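Kernport's coat amnesty closes with 515 garments and nowhere to put them

20 July 2025
By our Kernport staff 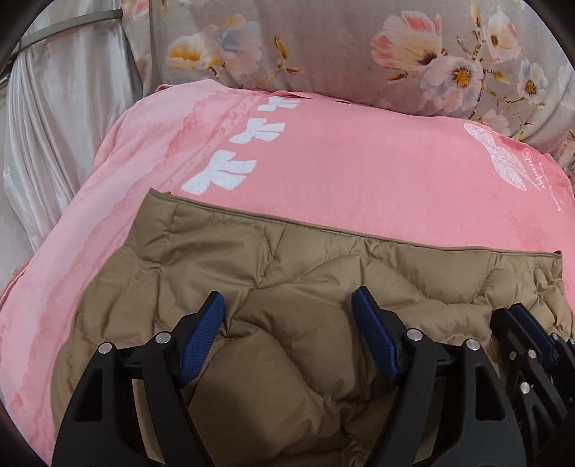 A khaki-brown quilted garment. Padded clothing made up a large share of the donations.

Kernport's first summer coat collection ended on Saturday evening, a fortnight late and with a good deal more to show for itself than its organisers had planned for. The final tally was 515 garments, nearly twice the 266 the town had been asked for, and most of them are now in the old ticket office on Quay Street, which was not built with anoraks in mind.

The scheme was dreamt up in March, when the Altetti laundry on Mill Lane offered to wash and mend winter clothing free of charge during its quiet months. The clothes would then be handed out in the autumn through schools, the food bank and the night shelter. It was a sensible plan. Coats are cheap to clean in June and badly needed in November, and the only difficulty anyone foresaw was getting people to think about them in a heatwave.

People thought about them a great deal. The drop-off point at the library was full by the second morning and a second one, in the foyer of the leisure centre, lasted until the following Tuesday, when swimmers complained that they could not reach the vending machine. A notice asking residents to hold on to their donations for a few days was taken by many as a reminder to bring them in.

The laundry has a simple way of sorting. Anything with a working zip goes straight to the machines. Anything without one goes to the mending table, where a new zip takes 20 minutes on a good day and most of an afternoon on a ski jacket. Anything with a smell goes outside. Down and padded items have to be dried slowly and shaken out by hand between cycles, or the filling clumps in one corner and the wearer ends up with a warm elbow and not much else.

That has slowed things down. Altetti has two dryers large enough for the job, and one of them has been out of action since the start of the month while a part makes its way from Cleron. The part was last reported to be at a depot. The firm was not able to say which depot.

Cleron, eleven miles up the coast and never slow to take an interest in Kernport's affairs, has offered to take the overflow. Its own collection last winter brought in a respectable haul, and its town council has pointed out, in a letter that used the word "experience" three times, that it has a dry hall with hanging rails. Kernport has thanked Cleron for the letter. A decision is expected before the end of August.

In the meantime there is the matter of what exactly was given. The appeal leaflet asked for clean, warm, wearable coats for adults and children. Donors were generous in how they read this. Along with the parkas and duffels came several dressing gowns, a wetsuit, a judge's robe from an amateur production and one half of a pantomime cow. The front half is presumed to be still in use.

Children's sizes are the real shortage. They account for fewer than one in ten of the garments handed in, and it isn't hard to see why, as children's coats tend to be passed down through families until there is very little coat left. The schools say those are the ones they are asked for most often, particularly for ages five to nine. A separate appeal will run in the first two weeks of the autumn term, with a box at each school gate. The boxes will have lids this time, after what happened at the library with the gulls.

Money has been less of a worry than space. The Ó Flaithearta bakery put collecting tins on its counter and has so far raised more than £2000, which will pay for zips, buttons, thread and the hire of a van. The bakery also sold an iced bun in the shape of a mitten. Opinion was divided on the mitten, which many customers took for a map of the harbour, but it sold out every day for a week and may come back at Christmas.

Anyone who has given something by mistake has until the end of the month to reclaim it. There have been a few such cases already, among them a man whose car keys were in the inside pocket and a couple who had each donated the other's jacket. Claims can be made at the library desk during normal opening hours. Claimants should be ready to describe the item in some detail, as "blue, with sleeves" has not been enough to narrow it down.

The first handout day is planned for early October at the community hall. No paperwork will be needed and there will be tea. Residents with coats still to give are asked, politely and for the third time, to wait.

Contact the newsdesk: news desk, Kernport, weekdays 9 to 5 | © 2025 All rights reserved | Back to top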